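The robot sorts the odds and ends now, and I went to see who minds

By Fadwa Benkirane
April | 25 shares | 6 comments

I've driven past the Skavholm returns depot more times than I can remember and never once wondered what went on inside. Plenty, as I found out over a very strong cup of tea last month. It's where hire kits come back from building jobs – tools, gloves, markers, bits of metal that fell off something – and every piece has to be picked out, checked and put back where it belongs.

Until last winter that was all done by hand, standing up, for a whole shift. Now a robot arm does a good share of the picking, running on software from a small outfit called Kitau, and the crew have been moved onto checking and repairs. I wanted to know how that felt, so I asked if I could hang about for a morning (they gave me a vest and very large boots).
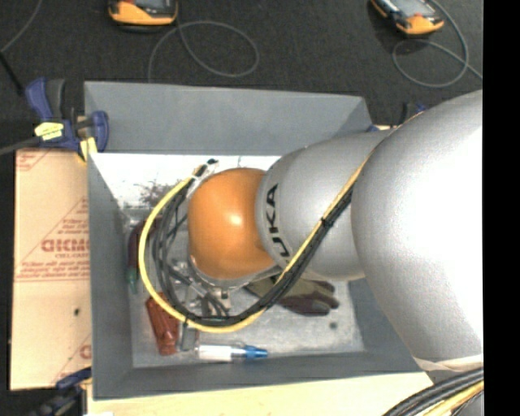 LOCAL BUSINESS

I'd expected something sleek, I suppose, and what struck me was all the cabling looped down the arm to that shiny orange wrist. The bin under it could have been the bottom of my own shed. There was a work glove, a white marker-looking thing with a blue tip, a dark red something with a green end. My kids would have loved it!

Ghizlane Abou Zeid has worked the returns line for years and she now looks after the sorting cell. She told me she'd been dead against it at first. "I thought, well, that's me finished," she said. What she got was 2 weeks of training, a slightly better pay grade and a job where she can sit down, and she's happy to admit her back is grateful. She still reckons gloves are the worst for it, as they flop about and never land the same way twice.

Not everyone is thrilled. The picking tables used to be a chatty spot and people miss that – the benches are spread out now and you have to walk over if you want a yarn. A couple of the casuals also told me they're getting fewer evening hours, and I don't think a nicer chair makes up for that. Skavholm says none of the almost 60 permanent staff have lost their jobs, and that it will go over casual rosters again before winter. I'll be asking about it when they do.

Recent items
Frade bakery gets its colourful awning back
Relik theatre group looking for a new rehearsal hall
Where to park while the bridge is closed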